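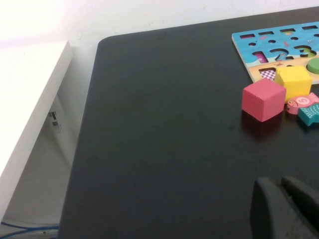
Flimer Puzzle Station: four months on the returns bench

We refurbish wooden toys that come back from nurseries and rental libraries. Until February the sorting and refitting was done by hand at two benches. The Flimer station replaced one of them. It is a single arm with a two-finger gripper and a wrist camera, supplied with part libraries for number boards, fish pieces and plain cubes.

Setup took 5 days, most of it spent on lighting. The stock profile assumes a light work surface. On a black top, dark pieces had to be taught again, and glare from the wall side caused missed picks until we moved the lamp.

Picking is good on cubes. Thin flat pieces are slower, and overlapping ones are the weak point: the station often stops and asks for help. Our limit is 50 boards per shift, against 60 claimed in the Flimer manual. The rubbery fingertips need wiping every 4 hours or the grip drifts.

The job at the bench has changed more than the output. Consuelo Ochoa used to refit boards all day. She now spreads the pieces, clears stops, and checks finished boards for chips and worn print, none of which the station detects. Her wrists are better. She also finds the waiting tiring, and the stop alarm cannot be turned down below a level you hear through the wall. Apolinar Quintero took over part teaching and had his grade adjusted for it, after some argument. Hers has not been adjusted yet.

Documentation is poor on error codes. Support answers by email only, usually before noon.

Suitable for shops with steady volumes of the same few boards. For mixed returns, keep a hand bench running.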